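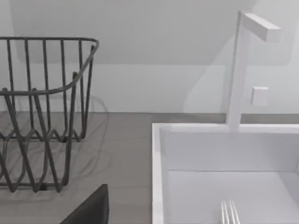

Wrist view: dish rack, counter and sink.

Stallow Kitchen Teleop Demonstrations

Data card, version 3
Released July 17, 2018
Maintained by Kanini Rugemalira, Dutenex

Summary

Stallow is a set of 153 demonstrations recorded by people driving a simulated two-arm robot by remote control in a kitchen. It was made for training and testing policies that learn from examples. Everything was recorded in the Dustier simulator. There is no real-robot data in this release.

Each demonstration is one attempt at one task, from the reset pose until the operator pressed stop. Failed attempts are kept and labeled. If you only want successes, filter on the outcome field before you build your training split.

How the demonstrations were collected

The operator sits at a desk with a pair of hand controllers, one per arm. Moving a controller moves the matching wrist. The trigger closes the fingers. A foot pedal works as a clutch: while it is up, the arms hold still and the operator can bring their hands back to a comfortable position. Clutch events are logged, and you will see them as flat stretches in the action stream.

Operators worked from the same camera views that are stored in the data. They had no extra overview of the room and could not orbit the scene. We chose this so that a policy gets the same information the person had. It makes some tasks slow, mostly the ones where a wrist camera is close to a large surface and there is little else to steer by.

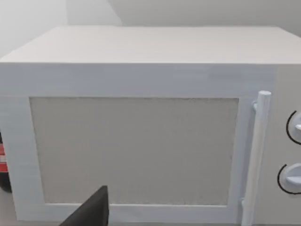
New operators did 18 practice runs before anything was saved. Practice runs are not part of the release. After that they recorded in blocks, with a break between blocks, and could throw away a run only if the simulator crashed or the controllers lost tracking. Dropping an object or bumping an appliance was not a reason to discard.

Instructions were given as one short written sentence. Operators chose which arm to use unless the sentence named one. The sentence is stored with the episode exactly as the operator saw it, including a few typos we found later and left alone.

What is in an episode

states: joint positions and velocities for both arms, finger opening, and the pose of each movable object.
actions: target wrist poses and trigger values, after smoothing.
actions_raw: the same, before smoothing.
views: color images from the wrist and overhead cameras.
clutch: on or off at each step.
instruction: the sentence shown to the operator.
outcome: success, partial or fail.
operator: an anonymous ID.

All streams share one clock. Images are stored at a lower rate than states, so use the timestamp to match them up and do not assume a fixed ratio. The loader in the tools folder does this for you.

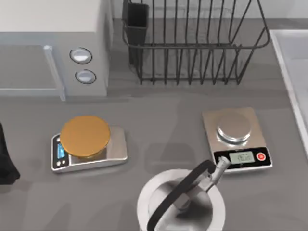
Scene: Counter, Two Scales

This layout has a microwave, a wire dish rack, a sink, two digital scales and a white-rimmed container with a black handle. The scales differ in shape, in the finish of the platform and in where the display sits. Do not try to read the displays from the images. The digits are too small at the stored resolution.

The handle is the hard part for most operators. It is curved, it arches over an open top, and the fingers have to line up with it. Expect repeated approaches in this scene. We label contact from the simulator state and not from the images, so a step can look like a grasp and still be marked as no contact. 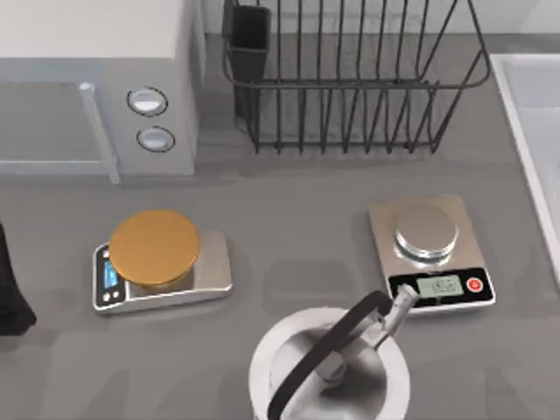 Gripper over the pot, fingertips close to the right-hand scale.

Known problems

Microwave door glass renders as flat gray in some views. Object poses are correct, but do not use these images to judge what is inside.

In 4 episodes the left controller drifted. They are listed in drift.txt. The right arm data in those episodes is fine.

Smoothing adds a small delay. Use actions_raw if timing matters to you.

The partial label was applied by one person and is less reliable than the other two.

Changes

Version 3 adds the clutch stream and fixes swapped arm labels in part of the set. Version 2, from November, used the older Hijazi file layout and will not open with the current loader. A converter is in tools/from_hijazi.

Contact

Send loader bugs and labeling errors to Kanini Rugemalira through the issue tracker. Include the episode number and the step where the problem starts.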